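Journal > Home Projects > Shelves and Storage

Light wood, black metal and my doubts

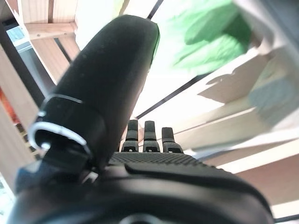

I've never quite trusted the light wood and black metal look. It's in every coffee shop and every catalog, and I assumed it would go the way of the chevron rug. My friend Benedita Arruda has been after me for months to try it in our back room, and she sent me a link to the Wamine shelving with 533 reviews, nearly all of them glowing, and that made me more suspicious if anything. I will give her the wood, though. You can see the grain on that light crossbeam, and in a bright room the pale upright beside it looks pretty good. Black metal framing next to it is where I start arguing.

My problem is dust. Black shows every speck, and anyone who says otherwise has a cleaner. Our old Amaral bookcase was an ugly brown and I wiped it down maybe twice a year.

Then there's the price. The 72 inch Wamine costs a good deal more than the Proller, and as far as I can tell the extra money buys you a nicer box and a little cloth bag for the screws. Benedita says the joints are tighter. Maybe so, but she also said that about her Gosto table, and I've had soup at that table - it wobbles.

So I've measured the wall again and put the Proller in my cart, and taken it out, and put it back. If I do buy one it'll be in November when things get marked down. Until then the books can stay in their boxes.

31 shares | 2 comments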